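5. Setting Up the Room Unit

Hilmont Ventilation: Installation and User Guide

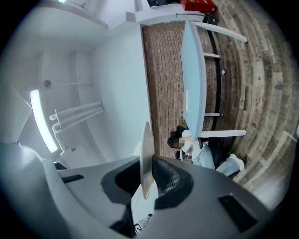
The room unit measures the air in the space where it is fitted and passes its readings to the main fan unit in the loft or plant cupboard. Complete Section 4 (Wiring the Fan Unit) before starting work on this section. Both units must carry the same model name, either Ivum or Siser. An Ivum room unit will not pair with a Siser fan unit.

5.1 Choosing a position

1. Select an inside wall in the room that is used most during the day.
2. Mark a point at chest height, at least 300 mm from any corner, door frame or window opening.
3. Check that the point is not above a radiator, cooker or television, and that direct sunlight does not reach it.
4. Use a cable and pipe detector over the whole area before drilling.

Note: In homes with an open fireplace, the room unit should be placed on the wall furthest from the hearth. Smoke and fine ash will shorten the life of the sensor.

5.2 Fitting the back plate

1. Switch off the fan unit at the isolator and lock the isolator in the off position.
2. Hold the back plate against the wall with the arrow pointing upwards. Mark the fixing holes with a pencil.
3. Drill the holes and insert the wall plugs supplied. For hollow walls, use fixings suited to the board.
4. Draw the control cable through the central opening and leave enough slack to reach the terminals.
5. Screw the back plate to the wall. Tighten the screws by hand only.

CAUTION: Do not use a power driver on the back plate. A warped plate will prevent the cover from closing and may let air from the wall cavity reach the sensor, giving false readings.

5.3 Connecting and starting the unit

1. Connect the control cable as shown on the label inside the cover. The order of the wires differs between Ivum and Siser models.
2. Press the cover on to the back plate until it clicks on both sides.
3. Restore power at the isolator. The display will remain blank for a short time and will then show a steady green light.
4. Leave the room unit undisturbed for 15 minutes while the sensor settles. Do not breathe directly on it during this period.
5. Press and hold the centre button until the light flashes, then release it. The fan unit will run at full speed for a moment to confirm that pairing is complete.

If the light turns amber, switch off at the isolator, check the cable at both ends and repeat from step 3. After 3 failed attempts, contact the supplier.

5.4 Setting the air quality level

The factory setting raises the fan speed when carbon dioxide in the room goes above 1000 parts per million. This suits most households. The level may be changed from the Comfort menu, but should not be raised in bedrooms or in rooms used by several people at once.

Users with the Meng wall switch should set it to AUTO. In any other position the switch takes priority and the room unit will display readings without controlling the fan.

Note: Windows may be opened as usual in warm weather. The fan will slow down by itself and there is no need to change the setting between summer and winter.

5.5 Record of installation

The installer must enter the model name, the room and the chosen level on the card inside the back cover of this guide. The card remains with the property when it changes hands.

Section reviewed by Priit Dzene, Technical Publications.

Print this page
E-mail this page

Related sections
Wiring the Fan Unit
Cleaning and Changing Filters
Using the Meng Wall Switch
Fault Lights and What They Mean
Guarantee and Service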